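Foro Grida > Deportes > Gimnasios y cuotas
Imprimir | Enviar por e-mail

¿Alguien ha conseguido desgravarse la cuota del gimnasio?

Gustavex
2020-08-21

Pago 44 euros al mes en el gimnasio Justura y otros 20 por la pista de pádel. Soy autónomo y un compañero me dice que él lo mete como gasto. Mi gestoría dice que ni hablar. ¿Alguien lo ha hecho?

Mai
Yo lo pregunté en enero y me dijeron que no. Si no eres deportista profesional o monitor, lo consideran gasto personal. Lo del compañero será que no le han revisado todavía.

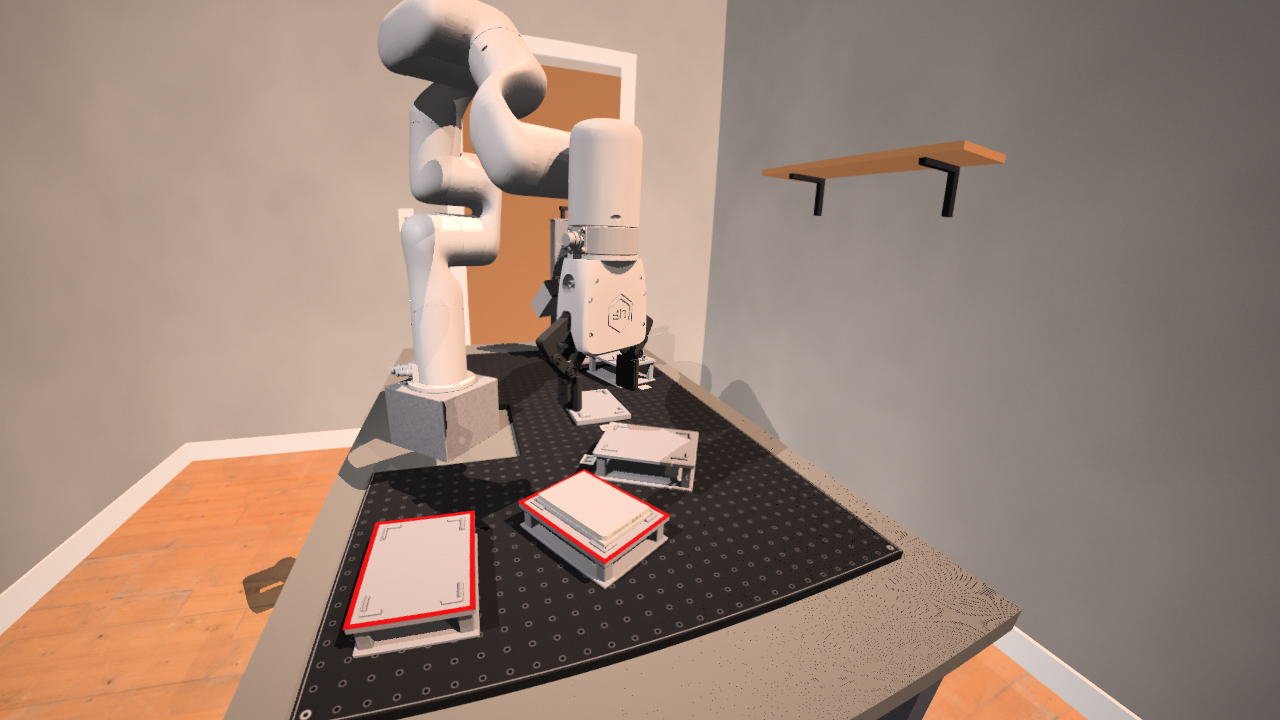

RE: ¿Alguien ha conseguido desgravarse la cuota del gimnasio?

padelero26
No estoy de acuerdo con Mai. Depende de la comunidad autónoma, en alguna se ha hablado de deducción por actividad deportiva en el tramo autonómico. Mira la tuya antes de darlo por perdido.

Mai
Una cosa es una deducción en la renta y otra meterlo como gasto de la actividad. Gustavex pregunta por lo segundo.

Gustavex
Me vale cualquiera de las dos - son unos 24 euros más que hace dos años, sumando todo, y se nota.

fondo_y_medio
A mí me salió mejor negociar. Pedí en recepción la tarifa de mañanas y me la bajaron. Eso sí, con permanencia.

padelero26
La permanencia no la firmaría yo ahora mismo, si vuelven a cerrar te toca pelear la devolución.

Gustavex
Eso mismo pienso. Miro lo de mi comunidad y guardo las facturas.

Esta web utiliza cookies propias y de terceros. Si continúa navegando, acepta su uso.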